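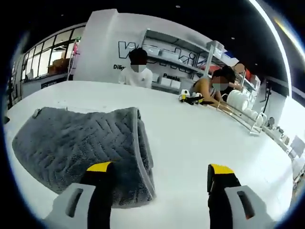

Before you start the first wash, connect the Halla washer to a grounded outlet and open the water tap fully. Wash towels separately from everything else the first time, in warm water and with half the usual detergent. A folded gray towel with a raised chevron pattern and a lighter trim is a typical heavy item: the raised weave holds more water than a flat one, so leave extra room in the drum.

4.1 Running the Towel program

1. Load the drum loosely, up to 2 kg.
2. Turn the dial to Towel.
3. Set the spin speed to 600 for thick weaves or 1350 for thin ones.
4. Press Start. The door locks and the lamp turns green.

Note: Fabric softener makes towels less absorbent. Leave compartment B empty.

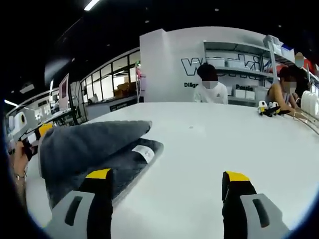 Fig. 7. Label on the lower layer of the cloth.

Check the label before you choose a temperature. If the label and this guide disagree, follow the label.

CAUTION: Do not open the detergent drawer while water is running in.

4.2 Drying and folding

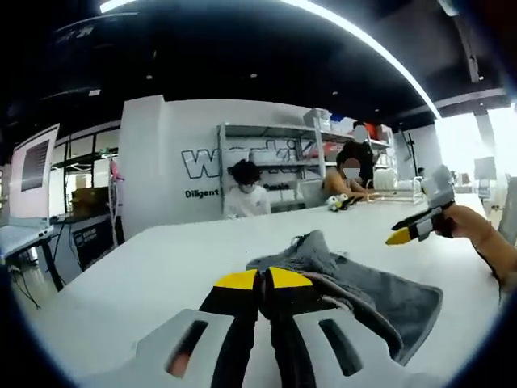
Reading time: 2 min

Take the load out as soon as the door unlocks. Shake each towel twice and hang it by the short side — the long side will stretch over time. If you have the Ullala dryer, select Low and clean the lint screen first.

5. Fold only when the seams feel dry.
6. Leave the washer door open until the gasket has dried.

If the display shows E4, the drain filter is blocked. See section 6.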